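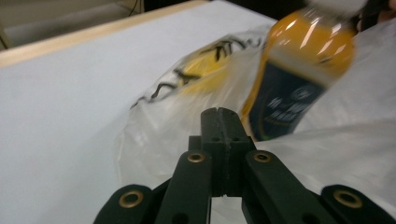
Student Life » Diaries » Robotics

Home | Diaries | Projects | Archive | Contact

2018-09-07

Second week of the course and I already write this at the kitchen table with sore hands. I promised myself to keep the diary in English this year, because all the reports must be in English too, and I want that the words come faster. So please, future me, be patient with the articles.

We had the lab from one o'clock until they turned off the lights in the corridor. Our project has finally a name, Wulto. It was the only name which all of us did not hate. The task is the same for every group: teach an arm to pack a shopping bag. The other group at our bench took the name Donati and they are already proud of it, they made a sticker.

Before the arm learns anything, we must show it how a person does it, but with the gripper in the hand and not with the fingers. I thought this would be the easy part of the semester. You squeeze, the jaws close, you move the thing, you open. A child can do it. Then I tried with a thin plastic bag and a bottle of juice, and after one hour I had a lot of respect for my own thumb.

The bottle alone is fine. It is smooth and a bit heavy, but it stays where you put it, if you take it at the right height. The bag is the problem. It has no shape. You take it at one corner and the other corner goes away. If you press the jaws flat against the plastic, you push the bag and do not catch it. If you come from the side, you catch one layer, and then the mouth of the bag opens only halfway. The best way I found today is to come a little from above, with the jaws almost closed, and pinch a fold which is already there. I wrote this in the group notebook and underlined it.

Also I learned to move slowly. In my first recordings I moved like I do at home when I unpack the shopping, and half of the pictures are only smear. The assistant looked at them with me and said nothing for a while, then she asked if I was late for a train. After this I counted in my head, one-two for going there, one-two for closing, one-two for coming back. It feels silly but the recordings became better. The ones before the break I will mark as bad and we will decide on Monday if we keep any of them.

There was a long discussion about whether a second person is allowed to help. One of us says that the bag must be done by the gripper alone, otherwise the arm will wait all its life for a friendly hand. I think it is too early to be so strict. When I pack groceries, I also ask my brother to hold the bag. We voted and it was equal, so now we record both kinds and put a letter in the file name, H for helped and A for alone. I am responsible for the letters. I forgot it 2 times already and had to look through everything again.

The numbers, for my report later: the whole class has now 2,377 recordings on the server, and 862 of them are from our group. I was surprised that it is so much, but then I looked and most are from the easy task with the blocks last week. For the bag we have only 101. The teacher wants that we have the same amount for bag and blocks before the autumn break. I made the calculation on paper and then I turned the paper around.

My hand hurts between the thumb and the first finger. The trigger spring is quite strong and it is made for somebody with bigger hands than mine. I asked if we can change it for a softer one. Yes, but then the jaws must be checked again, and the person who has the key for the small parts cabinet is at Stavard until Wednesday for the open day. So I will wear a bicycle glove with the fingers cut off. I tried it at home with a clothes peg – it helps a little.

In the evening I went with two from the group to Pustska for soup. We wanted not to speak about the project and we managed it until the bread came. Then one of them started to lift the plastic wrapper with two spoons, to see how the film behaves when you cannot feel it. The waiter took the wrapper away. I am still thinking about the spoons, because he lifted it from the middle and it came up quite nicely, with the sides hanging down. I never tried from the middle. I always go to the edge, as everybody does with fingers.

To do before Monday: rename the files with the missing letter. Read the chapter about contact, at least the first half. Buy more bags, the thin kind and also the thicker one with handles, so it is not all the same material. Bring the glove. Ask when we get the real arm, because the plan says only "later", and an older student told me that in his year this word meant February.

My mother called at ten and asked what I do in the laboratory all day. I said that I put juice in a bag. She asked if they need a university for this. I said I will explain on Sunday, and now I should prepare how.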